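Projects > Kanaan > Progress reports

Kanaan: progress report for November
Prepared by Kirsty Sugden for the program office at Tumine

This was the month the software started to feel like one system. In the last report we had a tracker, a recorder and a training pipeline that each worked well enough on its own and argued whenever they met. They now share one clock and one file format, and the difference in our daily work is huge. A demonstration recorded in the morning can be checked, cleaned and in the training set by lunch!

Tracking

The handheld gripper tracker was our biggest worry in the last report. When a marker plate turned away from the cameras, the old code guessed, and it guessed badly. Ghassan Nassar rewrote the pose filter so that it carries the last good motion forward for a short time and then marks the stretch as unknown if the plate doesn't come back. We lose a little data that way. What we keep is much cleaner, and the jumps that used to show up as sudden wrist flips in playback are gone from every session we have reviewed since the change.

The filter also treats the left and right grippers separately now. Before, a bad reading on one side could throw out the whole demonstration, even when the other hand was the only one doing anything.

Recording and cleanup

We recorded 1397 two-handed demonstrations this month. Of those, 464 passed the new automatic checks and went into training. That share is lower than we would like, and I want to be plain about why. The checks are strict, and most of the rejected files come from the first half of the month, before the clock fix went in. Ghassan thinks many of them can be rescued by shifting the gripper stream to match the video, and he has a script half written. We'd rather spend the time on that than loosen the checks.

The review tool, Dirus, got a lot of love too. It now shows both gripper paths on the same timeline as the video, with unknown stretches shaded gray, so a reviewer can jump straight to the trouble spots. It also remembers where you stopped (a small thing, but everyone on the team mentioned it).

The tabletop task set is where most of the recording time went. We like it for testing because the grippers have to come in close to a fixture without bumping it, and small tracking errors show up right away.
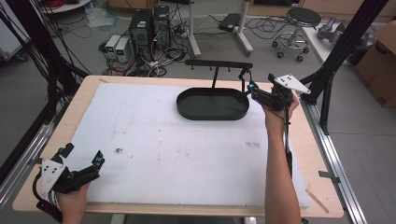 Two-handed recording at the foam board, with the right gripper pointed toward one end of the green tray.

Planning and control

The planner from Komton is hooked up and running in simulation. It takes the learned motion and bends it away from anything the arm might hit, and so far it does this without making the motion jerky, which was my fear going in. Startup is still slow — 18 seconds before the first plan — and we know the cause: it reloads the full table model every time. Caching that model is next on the list.

Risks and requests

We have 2 open problems. Storage is filling faster than planned, mostly with raw video, and we would like to talk about keeping only the compressed copy once a file has passed review. The other is the planner license, which covers a single machine and will hold us up once training and testing run side by side.

Next month

Finish the rescue script and run it over the rejected files. Cache the table model. Move the planner from simulation to the real arm at low speed, with Ghassan at the stop button and me watching the logs.

Related items
Kanaan: progress report for October
Dirus release notes
Komton planner: setup guide
How we name and store demonstration files

This site uses cookies to remember your settings. Accept | Manage cookies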